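A Visit to the Open Lab Day at Prutik

On Saturday I went to the open lab day at Prutik, which is a small robotics workshop in the old dairy building in Graneck. I work in maintenance for a company that fills cleaning liquids, and my boss paid the train, so I promised to write something for our team page. The train takes 89 minutes with one change. I arrived a little before 11 and there was already a line at the coat rack.

The tour had 3 stations. First was a mobile cart that drives between shelves, second was a screw driving cell, and the third was the one I came for: the Iordache cell, where an arm picks plastic bottles out of a container and must put them upright in a rack. The arm works close above the bottles and the fingers are wide, so the space for them is small when two bottles lie near each other.
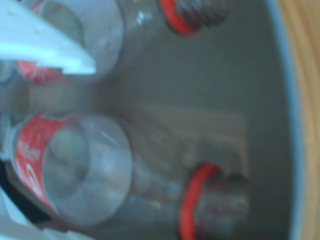
What went wrong at the Iordache cell

We were standing behind a yellow line, maybe eight visitors, and the engineer was explaining the grip planning. The arm took a bottle, lifted it, turned it, and in the middle of the turn the bottle slipped and fell on the edge of the rack. This alone is not dramatic. But the software had not noticed it. The arm continued to the rack and opened the fingers over an empty place, and then it went back for the next bottle as if all was good. On the screen the counter said one more bottle placed.

The engineer pressed the stop button and told us very openly that they know this fault. The cell checks the finger opening only once, directly after the grip closes. If the bottle is lost later, there is no second check. They call it a "ghost pick". In the week before the open day they had it 2 times, and one of these times the arm pushed a fallen bottle against the rack until the motor protection switched off.

I liked that they did not hide it. She opened the log for us, and we could see the grip force was low for the whole move. Their opinion is that the force was set low after an earlier test with softer bottles and was never set back. So it was a small number in a settings file, and a missing check which let the small number become a bigger problem.
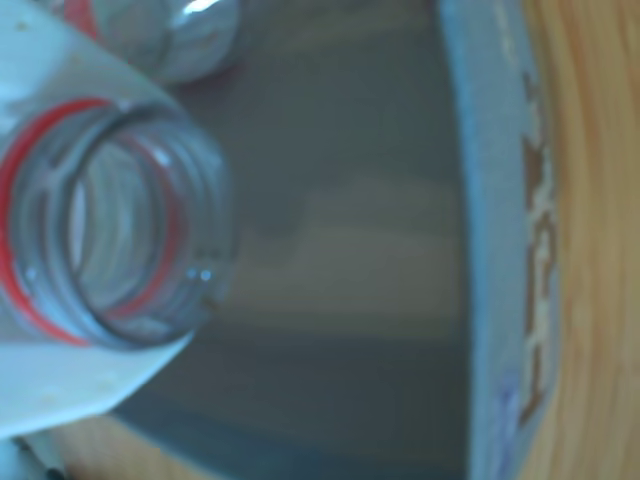
In our plant we have a similar weakness, and this is why I asked so many questions. Our capping line has a sensor for bottle present, but it looks only at the entrance. With a bottle held at the neck like at Prutik, with the threads free and the mouth open to the side, a small turn in the grip already changes where the cap will meet it. Our line would not see this turn at all. The engineer recommended to compare the finger position before and after each long move, and to stop if it changes. She said it costs almost no time.

After the restart they raised the force and let the cell run again, with everybody one step further back. It ran without a stop until we had to go to the next room, but this was only around ten minutes and I would not call it a proof.

The safety side

One thing I want to bring home is the question of who takes the fallen bottle out. At the start of the demonstration a young man from the workshop wanted to reach into the cell while the arm was only paused. The engineer stopped him by voice. A pause is not a safe stop, and the arm can start again when the software gets its signal. They have a key for this, and after the slip it was used correctly. At our place the key hangs on the other side of the hall, and I think we all know what happens then.

Lunch was soup and bread in the yard. In the afternoon there was a talk about Skundero, their program for collecting fault reports from several cells in one list. The talk was a little long, but the list looked useful, and they will send the slides to all who left an address. I left mine.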